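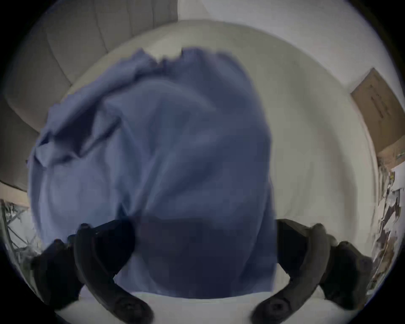
**Hand-held gripper, cloth folding task: checks before, during and after a teaching session**

Site: Vesska flat, back bedroom
Checked by: Olga Requena
Comments read by: Tudor Enache
Day: Wednesday, start 9.40

Mark each line OK, FIX or N/A. Write comments in full, please, I do read them! (T.E.)

## 1. Gripper

- [x] Both fingers close evenly, no twist. **OK**
- [x] Round fasteners at the base of each finger tight. **OK.** Quarter turn on the left one. I'll check both again after the break to see if they creep.
- [x] Finger surfaces free of fluff and grit. **FIX, done.** Wiped with a damp cloth, dried, tried again on a flannel. Lovely grip now, much better than Monday's.
- [x] No pinch point between trigger and handle. **OK**
- [ ] Spare finger set in the bag. **FIX.** Only one spare. Asked Mikuš to send another pair with the next parcel.

## 2. Camera and recording

- [x] Lens clean, both fingers in view when open and when closed. **OK**
- [x] Card has room for the full session. **OK.** 400 demonstrations planned, card takes 900 at this setting.
- [x] Test clip played back before starting. **OK.** A bit of blur when I lift quickly. It still tracks, but I slowed down and the next clip was much crisper.
- [x] Battery above 33 per cent at every change of cloth. **OK**

## 3. Work area

- [x] Work surface clear apart from the cloth in use. **OK**
- [ ] Floor clear for one full step back. **FIX.** Room to stand, but I want the step back properly clear. Will sort before the afternoon.
- [x] Charging lead away from feet. **OK.** Taped along the skirting.
- [x] Lighting steady. **OK**

## 4. Person holding the gripper

- [x] Sleeves rolled, no rings or loose bracelets. **OK**
- [x] Wrist rest every 20 minutes. **OK.** I set a kitchen timer, and I'd say everyone should. You get so caught up in it that the time just goes.
- [x] Free hand stays out of the fingers while they close. **OK.** One near miss when I went to straighten a hem. Let go first, then straighten!
- [x] Knows how to mark a bad take. **OK**

## 5. The demonstrations

- [x] Cloth dropped fresh each time, never laid out neatly. **OK**
- [x] Bunched grasps kept in as well as tidy ones. **OK.** The blue one is brilliant for this, it ruffles up differently every single time. Please can we keep it in the set?
- [x] Lift, pause, lower. **OK.** I count two in my head at the top.
- [x] Cloth not dragged over the edge of the work surface. **OK**
- [ ] Bad takes marked on the day. **FIX.** Six still to mark from the morning.

## 6. Packing up

- [x] Gripper switched off and fingers left open. **OK**
- [x] Card copied twice. **OK.** One copy on the Wimico drive, one on the laptop.
- [x] Running total entered. **OK.** 736 good takes since the start of May, which I'm really chuffed with.
- [ ] Cloths bagged for washing. **N/A**, same set tomorrow.

## Comments

**Olga:** The fingers are so much nicer to use after a clean that I'd like it added between cloths as well as at the start. Takes a minute. Could we also try the thicker Vostik towels? I think they'd slip in a different way and that would be great to have in.

**Tudor:** Yes to both. Towels from next week, 50 takes to begin with. I've moved the wipe-down into section 5 on the new sheet. Please don't start the afternoon until the floor line says OK.

**Olga:** Floor done, 1.15. Initialled on the paper copy.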